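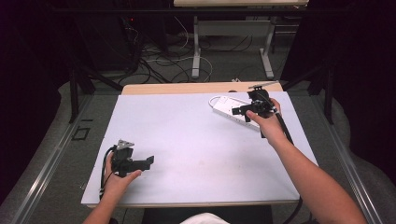
Is the Sketance hand-held gripper kit worth it for a two-person shop?

Asked by Danica Ionescu, 29 Jun 2026
Tags: grippers, demo recording, kits, buying advice

Hi all! So my business partner and I want to teach a small arm to do dull bench stuff (plugging things in, moving power strips and adapters from one side to the other, coiling cords if we get really brave). We've been looking at the Sketance two-hand kit, the one where you hold a gripper in each hand and just do the job yourself while it records. I got to try a set for an afternoon and I liked it way more than I thought I would. I got the hang of it in maybe ten minutes, and my partner was faster than me, which he has mentioned several times since.

My worries, in no special order:

The cables. Each gripper is wired, and mine kept wanting to lie along my forearm and catch when I reached across the table. Is there a cordless version I missed?

The fingers. They're plain hard plastic wedges. Fine on a chunky power strip, not so great on the cord coming out of it. Do people swap them?

How much recording do you need before the arm does anything useful? The sales guy said 50 demos per task and I kind of don't believe him.

We'd be buying out of our own pocket, so I'd love to hear from people who have lived with one for a while. Thanks!!

3 answers

Radomir Stoyanova
Accepted answer

We've had the Sketance kit since January and I'd buy it again, with some grumbling. Taking your points out of order.

On demos, 50 got us an arm that could find the power strip and then sort of nudge it. At 100 it was picking it up most of the time, as long as we hadn't moved the lamp. We're at 763 recordings over four tasks now and I still wouldn't leave it alone with anything I cared about. So he's not lying to you, he's just counting from a very generous idea of "works." Plan on a few long afternoons per task and swap people partway through, your wrists will thank you.

Fingers. Yes, people swap them, us included. Look at the narrow top side and you'll find little round holes.

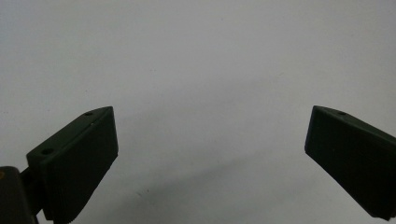 I'd keep the stock ones on for your first week anyway, so you know what you're comparing against. After that we stuck thin rubber sheet on the inner faces and thin cords got a lot easier. Whatever you do, put the same stuff on the arm's fingers too! I forgot, and spent two days blaming the software for a problem I had made with a pair of scissors and some glue.

One more thing about fingers: open them all the way at the start of every recording. We got lazy and started half closed on some, and the arm picked up the habit.

Cables, no cordless version that I know of. I run mine up the arm with two loose fabric loops, one at the wrist and one above the elbow, and leave plenty of slack. Don't tape them down tight, I pulled a plug out that way in the middle of a really good take.

Support was OK. Slow on email, quick on the phone. The manual is bad.

Giang Nghiêm

Have you looked at Prandance? Cheaper, and lighter in the hand. I only used it one-handed so I can't tell you how it does with a pair. The jaw was a bit stiff for me, and I have small hands, so try before you buy if you can. They rent by the month too, or they did when I asked.

Agree with Radomir on moving lamps. Also close your curtains. Afternoon sun wrecked half a day of mine.

Comment from Danica Ionescu: Ooh, renting might be the answer for us, I'll call them. Does the rental come with spare fingers?

Comment from Giang Nghiêm: Mine had one spare pair in the box. Ask though.

Špela Vidmar

get the sketance, resale is good. sold mine in a day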